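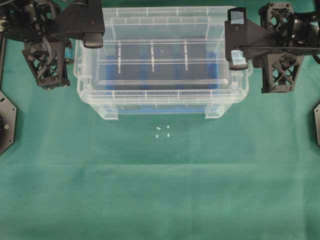 How many examples does a robot need before it can learn a job?

More than most people expect, and it depends a good deal on how fiddly the job is. For simple tidying we like to have 2000 good goes at it, each one guided by a person from start to finish, and we throw out any where the person was rushing.

About Jandska
Posted in October by Reshma Van Wyk

We're a small company in Hinley, and gathering those examples is what we do all day. Kimutai Kimaro and I started with one bench and a very long extension lead, and there are now 18 of us (plus a kettle that is rarely off!). Our operators come from all sorts of jobs, from dressmaking to bus driving, and every one of them spends 12 days practising before we keep a single recording.

Each task is done over and over with things set out a little differently, so the learning system doesn't get too fond of one arrangement. The slips get kept too, in a folder of their own, as they're often just what a customer asks for next.

If you'd like to see us at work, do write to Kimutai. We can take up to 5 visitors at a time, and the Trander bus stops right outside.

This site uses cookies to remember your settings. Accept | Manage

© Jandska, Hinley | Contact us | Back to top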